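Vernar Forum > Home and Workshop > Finishes
Thread: Gloss or matt on a wooden tabletop?

soster_lane
November 9, 2020
I've finally got my table sanded and I'm dithering over the topcoat. It's going in the room where we eat, work and do jigsaws, so it gets everything thrown at it. I love a shine, I really do, but my other half says it'll look like a bowling alley. Anyone living with a glossy one? Does it mark badly?

plumbobbin
Gloss, every time! I did ours in March and I still stroke it on the way past. I went through the grits up to 3000 between coats (far too far, but I was having a lovely time) and the grain just jumps out when the lamps are on. Eight thin coats, a day between each.

Van Dusen Fan
Sorry, I have to disagree with plumbobbin. Gloss is gorgeous for a month and then you see every mug, every crumb and every scratch. I stripped mine back to 1000 grit and put hardwax oil on, and I'd never go back. When a patch gets tired I rub a bit more in and it's gone.

ramura_rob
I'm with the gloss lot, but go in with your eyes open. Two pictures, and it's the second one you want for the shine:

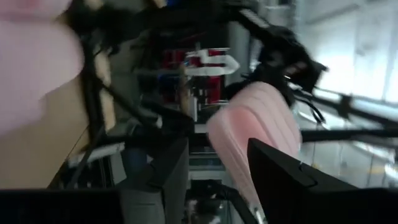
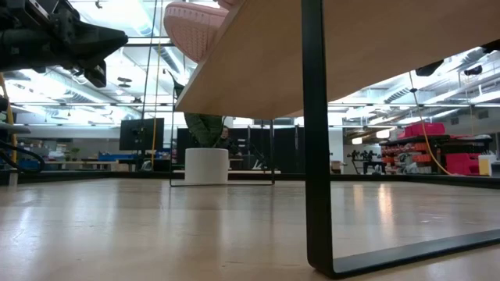 plumbobbin
Oh, that's a proper shine, look at that warm streak of light on it! And the little scratches don't bother me one bit. A table should look used.

Van Dusen Fan
See, the scratches are the first thing I noticed. Each to their own! I do like the raised board on black metal legs though. Light wood and black always go well together.

soster_lane
That's really helpful, thank you. The reflections are stronger than I expected. We've got a big window at one end, so would it be like eating off a mirror?

ramura_rob
It can be in the morning, if you sit facing the window. Turn the table so the light comes along the grain, and put felt pads under anything with metal feet. Pads made more difference to mine than the brand of varnish ever did.

tidyshed
Has no one said satin yet? Satin! You get a soft glow, it wipes clean and it hides a lot. Do a test piece with all three on an offcut and leave it on the windowsill for a week. I did that for our kitchen shelves and changed my mind 90 times, but I got there.

soster_lane
Test piece it is. I've got a decent offcut left and half a tin of satin from the doors. Will report back once it's dry!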